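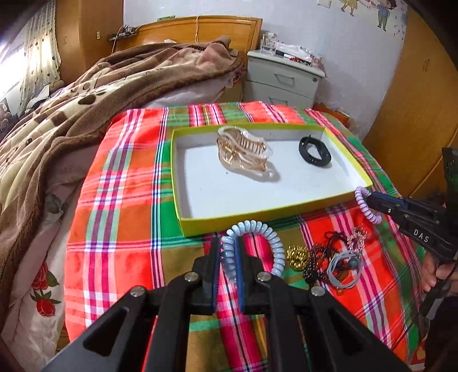
Page last changed: September, 4.10 pm

Small Things Sorting - progress report to Birerier

Prepared by Valter Sampaio, Matow household program

You asked for a plain account of where the grant has gone and whether the sorting method is worth a second round. My answer to the second part is that I'm not convinced yet.

Spending to the end of this period is $1,431 out of $2,667. Most of it went on travel between homes and on printing the guide sheets. We bought no organisers. The Gisar drawer inserts that were in the original budget have been left out, as the households on the list already had more boxes and lids than they could use.

Of the 25 households signed up, we have finished the bedroom visits in five. That is behind the schedule we gave you in the application, and I don't expect to catch all of it up before the next report.

The method, as written by Peixoto, says to bring hair ties, clips, bracelets and necklaces to one flat surface, usually the bed, and put each kind in a shallow tray. A box lid does the job of the tray, with a claw clip and a black wristband in it, and the bracelets and beads are still in a heap on the plaid cloth beside it. The coiled hair ties are the easy part. The black beaded necklace is in a tangle, and the guide has nothing to say about tangles at all.

I have three doubts I'd like on record.

The guide allows the same time for every home. A tangled necklace can eat half a visit, and a grey hair tie sitting in among dark beads is easily missed.

Open lids are cheap and people like the colour of them, but they slide about in a drawer. I would want to see one still in order a month later before I called it storage.

The feedback forms are very positive. They're also filled in while the visitor is standing there, so I give them little weight.

For the next period I propose to go back to the five finished homes before starting any more, look at the trays as they are, and rewrite the necklace section of the guide. If the trays have gone back to heaps, I'll say so and recommend that the unspent money be returned - Peixoto disagrees with me on this and will write to you separately.

Receipts are with the Matow office.

Related items
Small Things Sorting: guide sheet for visitors
Birerier small grants: reporting dates
Kitchen drawers pilot, final report
Matow household program: travel claims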